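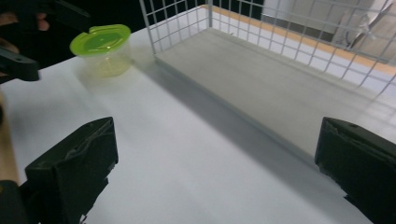
Barnau work table in white: is the top worth the money?

Reviewed by Kyu-ri So
21 October 2020

The catalog copy for the Barnau calls it "the last table you'll buy." I've owned four tables that were the last table I'd buy, so I went in with low expectations. What I wanted was a plain white top for sorting small stuff: sewing notions, seed packets, the parts of whatever I've taken apart that week. Vulteck, the shop that sells it, wanted $102 for the table and a further $9 for delivery, and the box came with a strip of tape across a corner that had clearly been opened before. Not a great start.

Assembly

Four legs, one frame, one top, a bag of bolts. The instructions are a single folded sheet with drawings so small that I used my phone to zoom in on them. Step 2 shows the long bolts going in where the short ones belong. If you follow it, the legs lean. I followed it, took it all apart, and did it again by eye. It's stable enough now. I'd still put a felt pad under one leg, and I shouldn't have to say that about a new table.

The white top

I'll give them this much. The top is smooth and has a flat, dull finish that I like better than the shiny kind. Small things show up well on it. A lime-green lid you can find from across the room, and even a clear plastic pot stands out better than it did on my old brown table, where I used to find things by knocking them over. A white wire basket is less easy to spot, but it's big, so who cares.

Now the complaints. "Pure white" is what the page says, and it depends on your lamp. Under a light it goes very bright in the middle and grayish toward the sides. By a window on a dull day the whole thing is closer to pale gray. If you're hoping to photograph things for an online shop, expect to fiddle with your lighting.

They also claim the finish will take 3,000 wipes. Wipes with what? A damp cloth? A scouring pad? I wrote to Vulteck to ask and got back a link to the same page I was asking about. So far I've used warm water and a drop of dish soap, and tea comes off if you get to it the same day. Ballpoint took some rubbing and I can still find the line when I look for it.
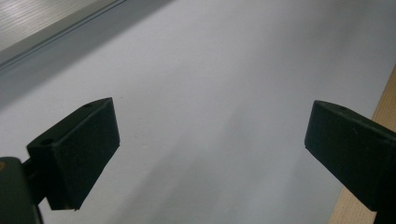 Do you need the basket set?

Vulteck will try hard to sell you the Nuledley organizer set at checkout. I skipped it. Any mesh basket and a few pots with lids will do the same job, and most people have those in a cupboard already. If you do buy something, get wire mesh over solid sides so you can see what's at the bottom, and get pots with a tab on the lid. Flat lids are a pain with dry hands.

One warning about wire baskets in general, on this or any table: lift them, don't drag them. I don't trust the finish that far, and the warranty leaves out scratches. It leaves out quite a lot, so read it before you pay.

Compared with the Mulder

My sister has the Mulder folding table, which costs less and wobbles more. Its top is speckled, and a dropped pin is gone for good. For sorting, I'd take the Barnau. For a buffet or a yard sale, save your money and get the Mulder, which at least folds.

Verdict

A decent top on an average set of legs, with bad instructions and a sales page that promises too much. I'm keeping it, mostly for the top. I wouldn't pay full price again, and the shop had a sale last February, so it may be worth waiting. I'll update this if the ballpoint line ever comes out.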